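The Case for Labelling Fitted Sheets by Depth
Kastriot Petek

Bed linen is sold by width and length. The third figure, the depth of the pocket, is often printed in small type or left off the packet. I think it should be given equal size on the label, and that shops should refuse stock without it.

A mattress 90 cm wide may be thin foam or a deep sprung block with a topper. The same sheet can't serve both. On the deep one the corners ride up; on the thin one the spare cloth gathers in ridges.
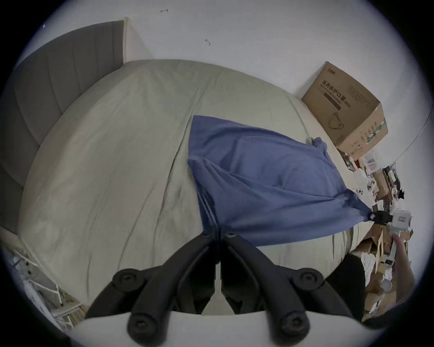

Makers reply that elastic takes up the difference. It does so within limits, and those limits shrink with washing. Ognjen Hodžić, who cut patterns at Castilent, once told me that a pocket should exceed the mattress depth by 3 cm before its first wash. Few packets let a buyer check this.

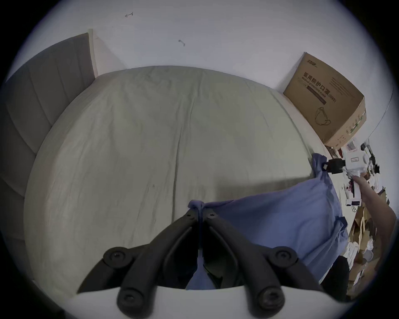

Cost is the other objection. Adding one number to a printed card costs next to nothing. Stocking 2 depths in each width costs more, but returns are also a cost, and they are at present carried by the shop and the buyer. A plain rule on labels would move some of that burden back to the maker.

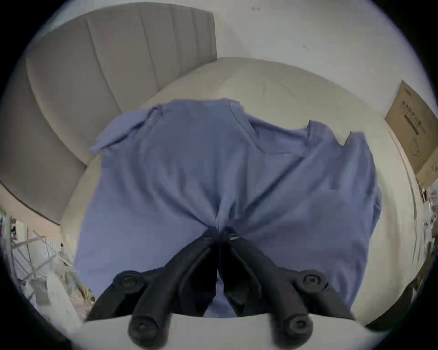

A blue T-shirt laid out on the bed.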